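Raltero
Escuela de traducción y subtitulado

Inicio
La escuela
Cursos
Biblioteca
Contacto

En Raltero se aprende a traducir traduciendo: novelas, cartas, recetas, documentales, letras de canciones, lo que caiga en nuestras manos y tenga algo dentro que se resista. Somos una escuela pequeña de Norkville y nos encanta lo que hacemos.
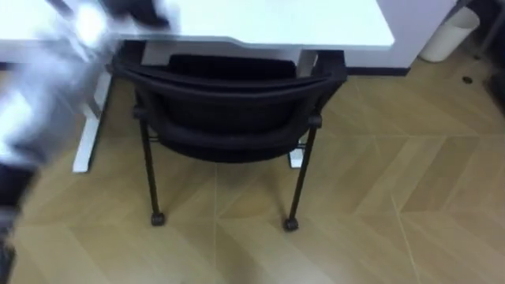
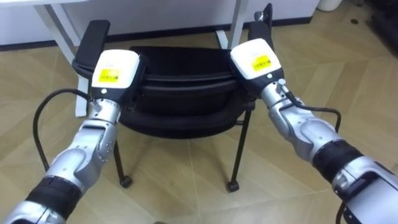
LA ESCUELA

Cómo empezó todo

Raltero abrió la puerta el 23 de febrero de 2018 con un solo curso, el de iniciación a la traducción literaria del polaco. Zuzanna Jabłońska llevaba años traduciendo cuentos por las noches y dando clases de lengua durante el día, y quería juntar las dos cosas en un mismo sitio y a una hora decente. El primer grupo se pasó la tarde entera discutiendo el título de un relato de seis páginas. El cuento tuvo que esperar a la clase siguiente, y el título todavía provoca discusiones cuando algún alumno de aquella época viene de visita.

De aquel grupo salió la costumbre que más nos define: leer en voz alta. Todo lo que se traduce en la escuela se lee en voz alta, con su autor delante y sin interrumpir. Luego se comenta. Al principio da vergüenza (¡mucha!), pero el oído encuentra cosas que al ojo se le escapan, como una rima que nadie había pedido, tres adverbios en -mente seguidos o un personaje de ocho años que habla igual que un notario.

Después del polaco llegó el inglés, luego el francés y el portugués, y con ellos el subtitulado, que al principio iba a ser un taller de primavera y acabó teniendo curso propio. Hoy trabajamos con esas 4 lenguas, siempre hacia el español.

Qué enseñamos

Traducción literaria. Es el curso de toda la vida. Empieza con textos breves y termina con un proyecto personal que cada alumno elige: un cuento, un puñado de poemas, el primer capítulo de una novela. No hace falta que el texto sea famoso, casi preferimos que no lo sea. Nos han traído diarios de una bisabuela, un manual de apicultura escrito con una gracia tremenda y una novela policiaca cuyo detective solo hablaba en refranes. Con ese detective disfrutamos como niños.

Subtitulado. Quien no lo ha probado suele pensar que consiste en traducir lo que se oye y ponerlo debajo. Luego llega el primer diálogo rápido y hay que decidir qué se queda y qué se va, dónde se parte la frase, cuánto tiempo necesita alguien para leerla sin perderse la cara de la actriz. Es un trabajo de relojería y engancha muchísimo. Enseñamos también subtitulado para personas sordas, con sus propias convenciones: cómo se identifica a quien habla fuera de plano, cómo se describe una música sin ponerse cursi, cuándo un ruido importa y cuándo sobra.

Revisión de estilo. Un curso corto para quienes ya traducen y quieren aprender a corregir a otros. Se trabaja por parejas y a mitad de curso las parejas se intercambian los papeles. Hay una regla, y la cumplimos a rajatabla: toda corrección tiene que poder explicarse. «Me suena mejor» sirve para empezar a hablar, pero después hay que abrir la gramática, el diccionario o la página donde el autor hizo lo mismo con otra palabra.

Taller de canciones. Para valientes. Se traduce para que se cante, con sus sílabas y sus acentos en su sitio, y la última clase se canta de verdad. El nivel musical es irregular y nos da exactamente igual.

Cómo son las clases

Los grupos son reducidos y se sienta todo el mundo a la misma mesa. El profesor lleva el mismo texto traducido que los demás, con sus dudas y sus tachones, y lo lee cuando le toca. Nos parece importante que se vea que a quien enseña también le cuesta. Hay frases con las que Zuzanna lleva media vida peleándose y las sigue trayendo a clase, a ver si alguien se la resuelve. Alguna vez ha pasado, y la alegría dura semanas.

No ponemos notas. Cada alumno recibe dos informes escritos, uno en enero y otro al acabar el curso, en los que comentamos sus textos con detalle: qué tipo de frases le salen solas, dónde tiende a explicar de más, qué lecturas podrían venirle bien. Son informes largos y tardamos en escribirlos, así que pedimos un poco de paciencia.

Entre una clase y otra se traduce en casa, más o menos una página por semana. Parece poco. Una página bien trabajada incluye las dudas buscadas, las versiones descartadas y una pequeña nota en la que se cuenta la decisión más difícil. Esas notas son, para muchos de nosotros, la mejor lectura de la semana. Hemos guardado una sobre la palabra polaca «żal» que ocupa más que el poema entero.

El glosario Gorkulex

Gorkulex nació como una libreta. Uno de los primeros grupos empezó a apuntar las palabras que no tenían salida fácil, con todas las soluciones propuestas, incluidas las malas, y el nombre de quien las defendía. El nombre también salió de ahí, de un monstruo de cuento infantil que hubo que rebautizar y al que le buscamos apelativo durante una tarde entera. Ganó otro, pero Gorkulex nos dio pena y se quedó con la libreta.

Ahora es un glosario compartido en el que escriben alumnos y antiguos alumnos. No sustituye a ningún diccionario y no lo pretende. Lo bonito es ver la misma palabra resuelta de maneras distintas según la época del texto, el personaje o el humor del que traducía. Hay entradas sobre pasteles, grados militares, insultos cariñosos, tipos de nieve y partes de un carro. Las de insultos cariñosos son, con diferencia, las más visitadas.

La revista Won

Una vez al año publicamos Won, una revista con los mejores proyectos del curso. «Woń» es en polaco el aroma, el olor de algo; le quitamos la tilde en la portada del primer número por un despiste de maquetación y, cuando lo vimos impreso, ya no había vuelta atrás. En el segundo número lo hicimos a propósito.

Won se hace íntegramente en la escuela. Los alumnos traducen, se revisan entre ellos, escriben la presentación de su texto y consiguen los permisos cuando la obra tiene derechos, que es una parte del oficio de la que apenas se habla y que enseñamos con cartas reales y respuestas reales (también las negativas, que las hay, y algunas son preciosas). La presentación del número se celebra con lectura bilingüe y merienda. Si alguien ha traducido una receta, se cocina.

La biblioteca

Tenemos unos 500 libros y siguen entrando. Una parte son diccionarios: bilingües, de uso, de dudas, de sinónimos, uno de términos de navegación que ha salvado más de una novela, otro de jerga teatral muy gastado por el lomo. El resto son traducciones, y siempre que podemos tenemos la misma obra en varias versiones. Comparar tres comienzos de una misma novela es una de las primeras cosas que se hacen al llegar a Raltero, y casi siempre alguien cambia de favorito al pasar la página.

Los alumnos se llevan libros a casa por el método más antiguo que conocemos: se apuntan en una hoja junto a la puerta. Se puede escribir a lápiz en los márgenes – lo animamos, de hecho – siempre que la letra se entienda. Hay conversaciones enteras en esos márgenes, entre personas que jamás coincidieron en clase.

Quién viene a estudiar

Este curso somos 53 alumnos. Hay filólogos, claro, y también enfermeras, un afinador de pianos, gente recién jubilada que quiere leer despacio, padres que empezaron traduciendo cuentos para sus hijos y le cogieron el gusto. Algunos trabajan ya como traductores y vienen a respirar un poco entre contratos técnicos. Otros no piensan dedicarse a esto nunca y traducen por puro placer, que nos parece una razón estupenda.

Para los cursos literarios pedimos leer bien la lengua de partida. Hablarla con soltura ayuda, aunque no es obligatorio. Lo que sí pedimos a todo el mundo son ganas de leer en español, mucho y de todo, prospectos de medicamentos incluidos. Antes de empezar mantenemos una charla con cada persona y le proponemos un texto de prueba muy corto. No se aprueba ni se suspende: nos ayuda a encontrarle grupo.

Nuestra manera de ver el oficio

Nos gusta que en las portadas aparezca el nombre de quien traduce. Nos gusta que se pague bien y a tiempo, y dedicamos una sesión de cada curso a contratos, tarifas y facturas, con números sobre la mesa. Cuando un antiguo alumno firma su primer encargo, el contrato se lee en común antes de firmarlo, si él quiere. Ya hemos evitado así algún susto.

Creemos también que no hay textos menores. Un subtítulo de concurso de cocina merece el mismo cuidado que un soneto, y a veces da más guerra. El chiste que tiene que hacer gracia en dos líneas y desaparecer enseguida es una de las cosas más difíciles que se pueden hacer con una lengua, y cuando sale bien en clase se aplaude.

Visitas y puertas abiertas

Cualquiera puede venir a una clase de prueba. Basta con escribirnos y decirnos qué lengua le interesa; le enviaremos el texto que se esté trabajando para que llegue con la página leída. Traducirla antes es opcional, pero quien se anima lee su versión como los demás.

Las lecturas públicas son gratuitas y no hace falta saber idiomas para pasarlo bien. Las anunciamos en la sección de noticias de esta misma web y en la puerta de la escuela.

Para cualquier otra cosa, en Contacto está el formulario. Responde Zuzanna en persona, y si la pregunta es sobre una palabra polaca, responde largo.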